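[bagmakers] Re: contrast edging on straps, worth the bother?
Tuesday, November 26, 2024

Laiba Abbasi wrote:
> Hi all, I'm cutting out my second Cirkus backpack this weekend (black canvas
> again, I know, I know) and I'm thinking of doing the shoulder straps with a
> light edge this time. My first one was black on black and it came out fine but
> kind of a blob. My worry is that every wobble in my stitching will show. Also
> I have no idea if white will look filthy in a month. Has anyone done it? Would
> you use grosgrain or cut your own bias strips? And do you sew it on before or
> after the foam goes in?
>
> Laiba

Hi Laiba, and hello everybody else, I've been reading along and not posting for ages because my machine was in the shop and I was sulking.

Yes, do it! I've made the Cirkus in black with an off-white edge and it's the bag I get asked about the most, way more than the fancy waxed one that took me half a winter. Your wobbles will show a little. Mine do. I can find every one of them if I go looking, mostly on the left strap, which I sewed first, and no one else has ever mentioned it.

On grosgrain vs. bias: I'd go grosgrain for the long outside edge and I wouldn't even bother cutting bias unless you're really fond of pressing things. The curve on the Cirkus strap is pretty gentle. The only place I had any trouble was up near the top where it swings in toward the neck, and I just eased it around with a lot of clips and went slowly. The ribbon I used came from Kabbaj, color 949, a soft white with a tiny bit of gray in it. I cut a 39 inch piece for each strap, and that left me a nice tail at both ends to bury in the seam. Don't cut it to the exact length of the edge or you'll be short at the curve and say bad words.
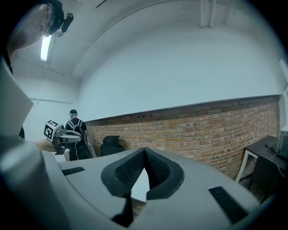
Black straps really do need something light on them if you want the shape to read from any distance, and I think that's what went wrong with your blob. On a plain black pack over a black shirt the whole thing disappears, and you lose that nice curve you spent an evening cutting out. The person in the cap has exactly that combination going, black backpack and black short-sleeved shirt, and it's the white edge on the straps that lets you see where they go over the shoulders. I can't tell if it's ribbon or binding or what, but that's the look I'd aim for. I like the bit of light teal on the dark cap too, and now I'm wondering about a teal edge for the next one. (My sister will say I have enough bags. She is wrong.)

Before or after the foam: before, if your machine is anything like mine. I baste the strap front and back together with the foam already trimmed a good bit smaller than the fabric, so the foam never gets near the ribbon, and then bind, and the presser foot rides along flat. The first time I tried to wrap the ribbon around fabric plus foam plus fabric and it was like sewing a sandwich. Skipped stitches everywhere. Longer stitch, new needle, walking foot if you've got one.

For thread I used Cerno in the matching white on top and black in the bobbin, which sounds clever but I'd simply run out of white. It's fine. The underside sits against your shirt. If you buy the big cone it's 2,000 yards and you will be leaving it to your grandchildren, so get the small spool.

As for the dirt question, mine got grubby right where I grab it to swing it on, the upper part of the right strap. Dish soap and an old toothbrush took most of it off – not all, but I've stopped noticing. If that would drive you crazy go for light gray instead. It still shows up well against black.

Is anybody going to the Ternley fabric swap in December? I've got a bag of buckles I'll never use and would happily trade them for zipper tape, any color but brown.

And Laiba, please post when the straps are done, even if they wobble!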